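Six weeks of boxes
6/9/18

I promised more than one of you that I would write up how the collecting is going, and then I let it slide, so thank you for being patient with me. The short version is that we have 711 good examples for the Vivard set and we want 1,000 before July. The long version is that I now dream about containers.

Each example is one short task done by hand with the grippers, start to finish, and the learning system gets all of it later on. My part is mostly doing the task, then doing it again, then writing a line in the log (I keep mine on paper, I'm old-fashioned that way) and doing it again.
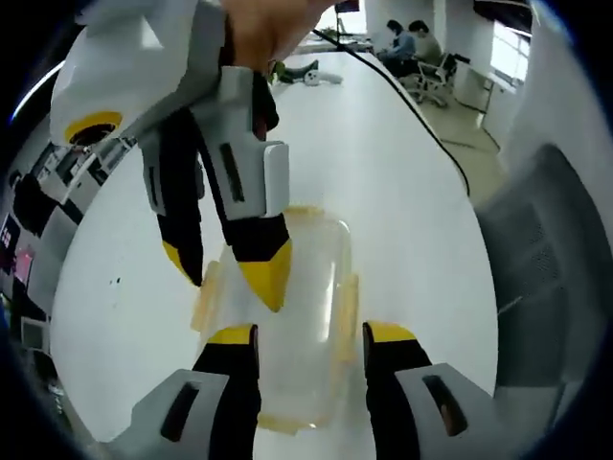
What I've been thinking about most this week is variety, and how hard it is to be messy on purpose! When I went back through the first 378 examples I found I had come at the box from nearly the same side every time, like somebody who always parks in the same spot. So now I try to start differently on each round, sometimes with one gripper low on the table and the other up in the air over the clear box, sometimes with both of them well back. The clear plastic gives me trouble, I'll admit, and I find the yellow tips much easier to keep my eye on than the rim of the box.

We threw out 4 examples from the Dretlow batch because I had hurried them. I was sorry to see them go, but a rushed example teaches rushing, and I'd like to spare the poor thing my bad habits if I can.

Next up is the Titonero list, which has lids in it. I have been practicing on the leftovers tubs at home and my wrists are already complaining.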